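Previous | Contents | Next | Glossary | Index

Chapter 2

Sharing Buttons, Link Previews, and What Happens When Somebody Pastes Your Address

When I put up my first website, I thought the job was done once the pages loaded. I'd written everything, checked the spelling (mostly), and sent the address to everyone I knew. Then a friend pasted it into a group chat and up came a gray box with the words "Home - Untitled" in it. That was my grand opening! I still wince a little.

So this chapter is all about the small box. Most social sites and chat apps build one when a person pastes a link. It usually has a title, a line or two of text, and a picture. You'll hear people call it a card, a preview, or an unfurl. I'll say preview all the way through, so we don't trip over each other.

You met the head of a page in Chapter 1, the part visitors never read but browsers do. Previews come from there too. A site that wants to show your link sends a little program to fetch your page, and that program looks in the head for a few labeled lines. If it finds them, it uses them. If it doesn't, it guesses, and the guesses can be pretty wild. I've seen a cookie notice used as the description of a wedding site.

We'll be working with one practice site for the rest of the book, a made-to-learn-on town guide called Grakthorpe. It has 57 pages, a few of them long and most of them short, and I've left plenty of mistakes in it for you to find. Copy the whole folder before you touch anything. I mean it, I've had to start over more times than I'd like to say.

What you'll need

A plain text editor, the Grakthorpe folder, and a place to put the pages online, because a preview can't be fetched from a file sitting on your own computer. I use Jistasow for hosting in all the screens and steps that follow, but any host will do. You'll also want an account on Wamix, the small sharing network we use for testing. Make your posts private while you practice (the switch is under Posting, and it resets every time you log out, which drives me nuts).

The three lines that matter most

Start with the title. This can be different from the title at the top of the browser tab, and often should be. The tab title tends to carry the site name and a section name, and in a preview all of that eats up room. For the Grakthorpe museum page I cut it down to "Museum hours and tickets" and left it at that.

Next is the description. I try to stay under 120 characters, since plenty of apps chop off whatever comes after. Write it the way you'd tell a neighbor what the page is for. Don't paste in your first paragraph, which was probably written to do a different job.

Last comes the picture. It needs a full web address, starting from the very beginning, and not the short kind you can get away with inside your own pages. If you leave this line out, the fetching program will very likely grab the first picture it meets on the page, whatever that happens to be. On the Grakthorpe shopping page, that's the one sitting between the parking notes and the list of corner stores.
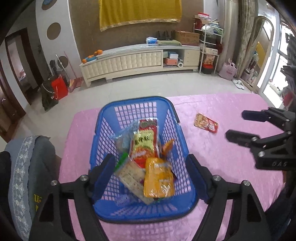

Pick the picture yourself, then, page by page if you can stand it. Wide pictures hold up better than tall ones, because a lot of apps trim the top and bottom. Keep words out of it too. They shrink to fuzz on a phone, and the title is right there doing that work anyway.

Why your fix doesn't show up

Okay, this one gets everybody. You correct the title, save, upload, paste the link again, and the old preview comes right back. Your page is fine! The app has kept a copy from the first time it looked, and it's in no hurry to look again. That stored copy is called a cache, and we'll meet caches again in the chapter on speed.

Wamix has a Refresh Link button on its tools page, so use that before you start tearing your code apart. When I moved my own hobby site, Moon, to a new address in July, I had 1,302 old links floating around out there with the wrong picture on them. I refreshed the ones people still clicked and let the rest be.

Before you go on

Open the Grakthorpe home page in your editor and find the head. Look for the title, description, and picture lines, and jot down which ones are missing. Then post the link privately on Wamix and compare the preview with your notes. Keep the notes handy, because in the next section we'll write the missing lines by hand, starting with the title.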